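Ticket: Tower shuts off during long exports
Opened by: Palesa Adams
Handled by: Anathi Masilela
Status: Solved

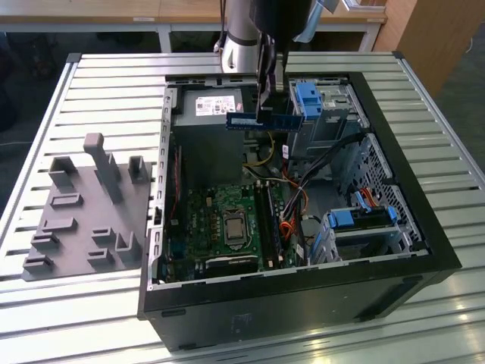

What was reported
Palesa edits the oral history recordings for the Waweru project. Her desktop cuts out partway through any big export in Jurneo. Short clips are fine. No error message, no blue screen, just a black monitor and then the login page again.

Log, March

9:10 Asked for the exact job that fails. It's the 130-minute interview with all the noise cleanup turned on. Great, a repeatable crash! Those are a gift.

9:40 Event log shows only the unexpected shutdown entry. Memory test started.

11:25 Memory test clean. Installed Meteo to watch temperatures and ran the export again. Processor climbed to 100 C and the machine went off within a couple of minutes. I love this little program, the graph told the whole story.

11:50 Side panel off. Cooler was loose at one corner and the paste had dried out. Cleaned it, fresh paste, tightened the screws a little at a time in a cross pattern. Blew out the dust filter too (wow).

1:15 Fan curve was set to "silent" in the BIOS. Switched to standard. Fan now reaches 2000 rpm under load, and Palesa says she can live with the noise.

1:30 Full export running.

3:05 Export finished! Peak was 71 C. Running it a second time to be sure.

4:35 Second pass also fine.

Reply from Palesa
You have no idea how happy this makes me. I'd been chopping the interviews into pieces and gluing them back together in Utlow. Can I delete the pieces now?

Reply from Anathi
Yes, once you've listened to the joined version. Leave Meteo installed and send me a screenshot if it ever goes past 85.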